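Stitevthorpe Heritage Room - Anglo-Saxon display, monthly check
November 2023. Checked by: Fionnuala McGrath
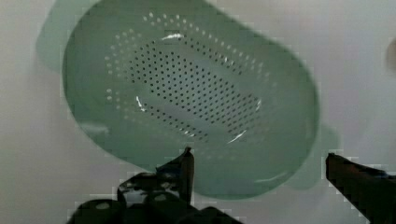
Done before opening, bit rushed as school group due in. Same sheet as last time, comments where needed.

Case 1 - Kings of Northumbria panel
Glass sound: yes
Lock: stiff, needs oil. Key now on the blue tag
Humidity reading: 69, too high for the charter copy. Move dial and recheck
Label text: still says Oswiu "died in batle". Wrong twice over - he died of illness. Reprint please

Case 2 - coin tray (31 pieces, all replicas)
Count matches list: yes
Mounts: 5 loose, penny of Aethelred is face down
Light: OK

Case 3 - Ronov loan, brooch and strap end
Seal unbroken: yes
Alarm test: sounded first go
Loan ends January. Has anyone written to them? I havent

Wall map of the kingdoms
Fixings: top left screw turning in the plaster. Rope put across, keep it there until Stubbs has been
Border of Mercia rubbed away at child height again

Family tree board (House of Wessex)
Stable: no, rocks if leant on
Edges: one rough corner, taped for now
Edmund and Edgar tiles swapped over again, put back

Floor and exits
Rear door clear: yes, after moving two boxes of guidebooks (200, the old edition - can they go?)
Ramp: wet leaves, swept
Carpet edge by Case 2 lifting. Trip risk, do this one first
Emergency lighting: not tested, ran out of time

Dressing up corner
Helmets wiped: yes
Wooden swords: one split down the blade, binned
Cloak hooks: fine

First aid box
Plasters low. Eye wash in date

Outstanding from last sheet
Sorner quote for new case locks - not recieved
Fire extinguisher tag by the desk - done

Signed F McG. Copy in the folder, other one on the office door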